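Stougaard Seeds customer help
Ticket 138: Eggplants came out the wrong color
Product: Brilalari eggplant, seed packet
Status: Closed
Opened by: Duvitance

Duvitance wrote:

I bought one packet of your Brilalari eggplant and followed the instructions, including the ones about patience. The packet promises "lavender to violet fruit with white streaking." What I have is fruit that looks like somebody started painting it and got called to the phone. One side is purple, the other side is chalk, and the tip has gone a pale green that I associate with unripe things and hospital corridors.

Steps taken so far:
Checked the packet. It is the right packet.
Checked the plant label. It is my handwriting, so make of that what you will.
Moved two pots to the sunnier end of the bench. The plants kept their opinions to themselves.
Cut one open. White flesh, small pale seeds, no brown. Fried it. Ate it. It was good, which did nothing for my complaint.

Is this a disease, a wrong seed, or the look I paid for?

Support reply:

Thank you for the thorough notes, especially the frying. A few questions before we send anything out.

1. Is the skin smooth, or are the white areas rough or corky?
2. Does the white rub off with a damp thumb?
3. Did the fruit hang against a wall, a pot or another fruit?
4. What was the bench temperature at night?

Rough or corky patches would make us think of mites or scarring. White that rubs off is more likely mildew or spray residue. Please also attach a photo of one whole fruit, on something plain if you can.

Duvitance wrote:

Smooth all over. I rubbed it until it squeaked and nothing came off. The pale sides mostly faced the greenhouse wall, now that you mention it, though one fruit hung in the open and is just as blotchy out of spite. Nights were 64 on the bench thermometer, which is a Skaveck and has never lied to me in 9 years. Photo attached.

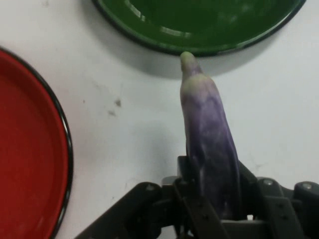 Duvitance

That one is typical of the lot. Deeper purple down the right, the chalky stretch down the left, and the greenish end with its little bend. The tip very nearly touches the green plate.

Support reply:

The fruit looks fine to us. Mottling of this kind is within the normal range for Brilalari, and the side facing away from the light often colors up less. A pale greenish tip is common too. With smooth skin and no residue, we have no reason to suspect disease, and we would not replace the seed on the strength of the color.

If you want more purple next year, thin the leaves over the fruit and give the pots a quarter turn now and then.

Duvitance wrote:

So it is the look I paid for. Fine. There are 10 more on the plants and I'll fry those as well, without prejudice. You might consider a more honest drawing on the packet. Yours has the complexion of a bowling ball.

Support reply:

Passed on to the people who do the packets. Closing as "working as grown."

Ticket closed 2021-12-27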